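Clunum Football Club: commercial and sponsorship progress report, for our funders at the Birkerer community sport fund

Hi all,

Jonas Rainer asked me to keep this one shorter than the last report, and I'm going to try, but it's been a busy stretch on the commercial side and there's plenty to get through. As before, I'm writing it the way I'd tell it to you over coffee, and the formal accounts are going separately.

The big one first. We have a shirt sponsor again! Lanz, the window and door company out by the ring road, signed for two seasons with an option on a third. You'll remember we played all of last season with a blank front, which the kids thought looked cool and which I thought looked like an unpaid bill. Lanz get the front of the home and away shirts, two boards on the railway side and their name on the Sunday youth tournament. They asked for the women's team shirts to be part of the same deal at the same rate, and I'd have hugged them if we hadn't been on the phone.

The sleeve is still open. I had two good talks with Sarer, the bakery chain, and they liked the idea but they want to see how the new stand kiosk does first. Fair enough. I've promised them the kiosk figures through January and then we'll sit down again. My gut says they'll come in, maybe smaller than I'd hoped, maybe with a product deal on top (rolls for the kiosk, basically). I haven't put any Sarer money in the forecast, so if it comes it's a bonus.

Season tickets. We sold 37 new ones in the first month of the campaign, on top of renewals, and most of those went to families, who are exactly the people the grant was meant to help us reach. The family price was your idea and I was a bit grumpy about it when you suggested it, so consider this my apology in writing. Our best home crowd so far was 2,329, for the derby, on a horrible evening with the rain coming in sideways. The next best was a good bit lower, and I don't want anyone building a budget on derby night.

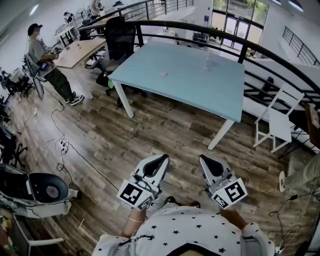

Will the family price stay the same next season?
We plan to hold it for one more season and look at it again once the spring gate numbers are in.

I get asked that one at the turnstile nearly every home game, so it's now on the website too, along with the bit about grandparents counting as family (they do, they always did, the old wording was just bad).

On to the shop. The online shop finally works on phones. It took longer than I told you it would, mostly because the first payment provider kept sending us back to the start of the application over the spelling of the club's legal name. We changed providers and lost six weeks. Sales since then have been steady, with scarves well out in front, then the retro away shirt, then the mugs. The mugs I ordered too many of. I'm selling them in pairs with a scarf now and that's shifting them, slowly. Online merchandise income came to 3,550 euros for the period against a target of 3,501, so we've passed it, though only just, and I'd like a bit more breathing room next time.

What I haven't managed is the matchday shop. It's still a folding table by the gate and a cash box, and the line blocks the way in for ten minutes before kickoff. Yeison Bermúdez, who runs our matchday operations, wants to move it under the main stand next to the restrooms. It's covered, there's power, and people walk past it anyway at halftime. The snag is storage, as everything would have to be carried over from the clubhouse and back each time. We're trying it for two home games and I'll tell you how it went in the next report.

The business club is where I feel behind. The plan was four breakfasts and we've held two. The first was packed and the second was half empty, and looking back it was silly to put it in school vacation week. The next is booked for a seven-thirty start and the head coach has agreed to speak, which always helps. I'm also going to stop doing the slide show. People come to meet each other and eat, and the slides kept both of those waiting.
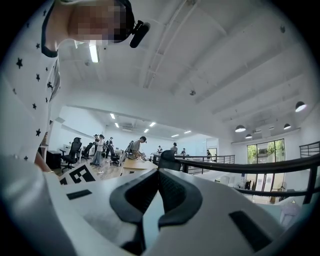
Three of the smaller board sponsors came out of that first breakfast, by the way, so I do think the format is worth sticking with. All three are local trades, all three paid up front, and one has already asked what a bigger board would cost. I've redone the price list so there's a sensible step between a small board and the full railway side package. Before, it jumped so far that people just laughed and stayed where they were.

Costs. We're under on printing and over on kit. The kit overspend is the second set of women's away shirts, which came in the wrong shade and had to be reordered with the Lanz logo on. The supplier has offered a credit for part of it. I'm still arguing for the rest and I'll keep at it, politely for now.

What I need from you: a yes or no on moving the unspent printing money over to the youth tournament. Lanz are covering the trophies and the tents, but the field hire has gone up and the bus for the visiting teams isn't covered by anyone yet. I've sent Jonas the quote. If the answer's no, we'll still run it, with fewer teams.

Next up for me are the kiosk numbers for Sarer, the two trial games for the shop under the stand, the breakfast, and getting a proper photographer for the sponsor boards so I can stop sending people pictures from my phone. I'm around most mornings before ten if anyone wants to call, and after home games I'm usually by the gate packing up mugs.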